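Repotting Morning Returns to the Zorkside Library, and the Windowsills Are Going to Love It

Dig out your sad spider plants, everybody, because the Zorkside branch library is bringing back its free repotting morning this May! Doors open at 9:30, the potting mix is already stacked up in the back hallway, and if last year is anything to go by you will want to come early (and wear something you don't mind getting dirt on).

Merja Mäkelä started the event last spring with one folding table and a borrowed watering can. She was hoping a handful of neighbors might turn up. By lunchtime the line went past the large-print shelves and the mix had run out twice. "People came in carrying plants wrapped in bath towels," she told us. "One man had a jade plant in a stroller. I went home filthy and so happy."

This time the branch has 100 plastic pots to give away, first come, first served, one per household until noon and then as many as you can carry if there are any left. The garden center on Melnychuk Street donated them, along with 53 bags of potting mix and a bin of gravel for anyone who is doing succulents. Cuttings are welcome too. There will be a swap shelf by the returns desk, and Mäkelä asks that you write the plant's name on a piece of masking tape if you know it, and "green thing" if you don't.

Narayanan Kotian will be back at the root table, and that alone is worth the trip. He ran a nursery for years and can tell from across the room that you've been overwatering. He's very nice about it! Last year he split a peace lily that had been in the same pot since its owner's wedding, and five people went home with a piece of it.

Angeliki Raptis is running the kids' corner, where everyone gets to plant a bean in a paper cup and name it. Beans from last year were called Kevin, Kevin Two and Mayor. She could use a few more newspapers to cover the floor, so if you have a stack at home, drop it off at the front desk any time before the event.

A few things to know before you come. Bring your plant in whatever it's living in now, even if that's a yogurt tub. Big floor plants are fine, but please call ahead so there's a cart waiting at the side door. Plants with bugs should stay outside on the patio, where Lleucu Landeg will have soapy water, a spray bottle and plenty of sympathy. Parking is free in the Plernetti lot until 1 p.m., and the number 937 bus stops right across the street.

There's no sign-up and no charge. Coffee is on the house, and Dilruba Gunawardena has promised her cardamom buns again, so that's another reason to be there when the doors open. Leftover potting mix goes to the school garden next door.

Pot size is the question that comes up most, and Kotian's rule is to go up one size and stop there, however tempting the giant ones look. He also likes a pot with some weight of color to it, and a dark olive-green one with a rolled rim and ribbing around the lower part makes even a scrawny pothos look lush. Take a plastic bag along for the ride home, something thin like a crumpled see-through pink one will do fine, and tuck it under the pot so the car seat stays clean. Questions can go to the front desk during regular library hours.

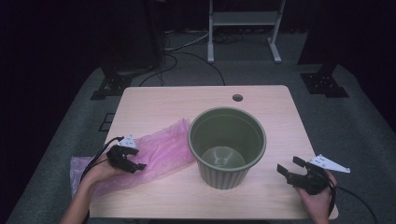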